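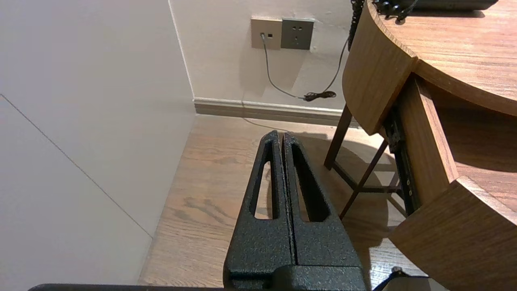 **Fig. 2.1** Wrist view, two-finger gripper, fingers together over a wood floor.

## Chapter 2: Showing the Arm What to Do

Two ways to teach a task. Hand guiding — you hold the arm and move it yourself. Remote control — you drive it from a leader arm or a gamepad, hands off. Both give you a recording, called a demonstration.

Toàn Vi's first set at Tirnstead had 25 demos. Kept 19. The rest had long pauses, or the opperator watching the room instead of the wrist view. The policy only gets the wrist view, so drive from that.

Before section 2.1, read teh safety notes on page 14. Then log in to Jeltari.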